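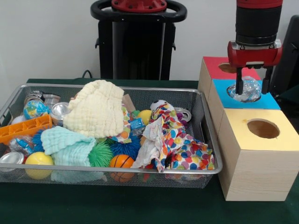 February, gripper comparison continued

Started over on the Itodov versus Zutix question this morning with the force limit set properly, because yesterday's numbers were all taken with the Zutix profile still loaded in the controller and are therefore a careful study of nothing. Itodov is on the arm first. The clear crinkly plastic, which I had put down as the item most likely to ruin my day, gets pinched between the black fingers and carried over the hole in the blue-topped box without any drama, all of it hanging there like something the drain refused. The cans and the muslin are another matter, see further down.

Setup, so that I can reproduce it when I'm asked in a month and have forgotten: wire basket on the left, boxes on the right, green cloth on the table. Same arm for both grippers. Force limit 10 N closing unless noted. Approach from straight above, no tilt, since tilt is a separate argument and I'm not having it this week. Dumitrescu controller, firmware as shipped. I did not update it. The update notes say "improved stability," and I've been improved before.

The Itodov weighs 780 grams with its adapter plate, weighed on the shipping scale by the door. Entered that in the payload field. The controller then asked whether I was sure. The Zutix has been run since it arrived with the payload field at whatever the last person typed, and it never asked once.

Notes on the Itodov, in the order they annoyed me.

Opening stroke. Wide enough for the balls, including the glossy yellow one, if you center well. If you don't center well, one fingertip comes down on top of the ball, the ball rolls, and the whole pile rearranges itself. I now believe the basket is mainly a device for storing potential energy.

Spiky rubber balls. Excellent. Best behaved things in there. The tendrils get between the fingers and the grip sort of finds itself. Zutix was good on these too, as far as I trust anything written down yesterday, which is not far. Don't let anyone use the spiky balls in a demo and then quote the success rate.

Smooth balls. Fine at 10 N, slip at anything lower. The glossy yellow one slips in a very dignified way, rotating slowly in the fingers until it has decided to leave.

Cans. Lying on their sides they're either trivial or impossible depending on which way they point. Fingers across the can: picks up, every time I bothered. Fingers along the can: closes on air, reports success. That second part is the real finding of the morning. The Itodov says "object held" whenever the fingers stop moving before they're fully shut, and with a can end-on they stop because one of them has wedged against the rim of the can. So it announces a grasp, lifts, and travels solemnly over to the box with nothing in hand. It then opens over the hole and logs a successful placement. I've seen project reports written this way.

Workaround: added a check on finger position again after the lift. Crude, works. Adds a short pause at the top of the lift that makes the arm look as if it's thinking. Desmond likes it, says it looks more intelligent. Desmond Strickland is in charge of the demo and is not to be shown the code.

Cloth. The muslin pieces are picked easily, any height, any angle, half blind. Picking is not the trouble. The trouble is that you pinch the top of a cloth and everything lying in its folds would like to come too. With the cream one I got the cloth plus a passenger twice before lunch, and one of the passengers let go between the basket and the boxes and went under the bench. Retrieved with the long ruler. The dotted fabric is worse because it's spread out and the camera sees every dot as an opportunity.

Which brings me to the camera. The Oltar does well on color and badly on anything with no color, which in this basket means the clear wrappers. It proposes grasps beside the plastic, above the plastic, and in one case on the reflection of the ceiling light in the plastic. All plastic picks this morning were taught by hand: I jogged the arm over, wrote down the pose, ran it from there. So plastic results say something about the fingers and nothing about the vision. Please don't combine them in one table. I will know.

Depth on the mesh is also a joke, although a consistent one. The rim is fine. The sides come and go. I've masked out a strip inside the rim so it stops trying to pick up the basket itself. It managed that yesterday, briefly and with real commitment.

Releasing into the boxes. Blue and yellow are fine. Red is at the back of the stack and higher, and the wrist gets close to its limit on the way in. With the Itodov's extra length the planner goes round the long way, a big theatrical loop that takes the cloth past my face. Moved my chair. A better fix would be to move the boxes, but then the positions no longer match the Zutix runs, and although I've just said those are worthless I'd like them to be worthless in a comparable way.

Cloth through a round hole: releases, lands half on the top panel, thinks it over. You need to lower the fingers into the hole a little before opening. With the Zutix, whose fingers are fatter, there was no room for that and I gave up. Point to the Itodov, and I want it noted that I gave it one.

After lunch, swapped to the Zutix.

The swap itself: the Zutix adapter uses longer screws than the Itodov adapter, they look identical in the tray, and if you put the long ones in the Itodov plate they bottom out before clamping and everything feels tight while being loose by about the thickness of a business card. I did this. I have put a strip of yellow tape on the Zutix tray. Whoever removed the last strip of yellow tape, I'm not angry, I'd simply like to see it in your handwriting.

Zutix at 10 N, payload field now correct for the first time in its life. Motion is noticeably smoother. All the complaints in this notebook going back to the fall about the arm "hunting" at the end of a move can be reread with this in mind. Several of them are mine.

Balls: same as the Itodov, a bit more forgiving off center thanks to the wider pads. Cans: better. The pads are soft enough that they wrap the end-on can slightly and it will lift, slanting, like a drunk being helped out. Cloth: picks up too much, every time, fat fingers. Plastic: poor. The pads press it flat and it slides out from between them as the arm speeds up. Slowed the arm down and it stayed put, but at that speed I could have walked each wrapper over to the box personally and stopped for coffee.

Tried raising the Zutix, which will go up to 16 N, on the plastic. No help, and it left a crease across the orange grid toy when that got in the way. The toy is fine. It's had worse.

Also tried the thin rubber sheet from the drawer, cut to 2 strips and stuck on the Zutix pads with double-sided tape. Plastic improved a lot. Then one strip came off inside the blue box along with its wrapper, so the fingers were now unequal and everything I picked came up leaning to one side. Stopped there. If we want to go this way it needs proper molded pads, and I'm not drawing them until someone tells me which gripper we're keeping.

Where I'd put my money, if pressed, and Desmond has been pressing: Itodov for the plastic and cloth, with the position check left in. Zutix for cans. He asked whether we could run both. We could. It would need a tool changer, a second cable, and a version of the Dumitrescu controller that doesn't forget its tool offset when the tool changes. He's written "both" on the whiteboard and circled it.

To do:
Rerun cans with the Itodov, fingers across only, vision picking the angle.
Ask Oltar support about transparent objects. Brace for the word "roadmap."
Save the force profiles under names that say which gripper they belong to. "final_new" has been deleted. "final_new_old" is still in there and I'm afraid of it.
Order short screws.
Find the strip in the blue box.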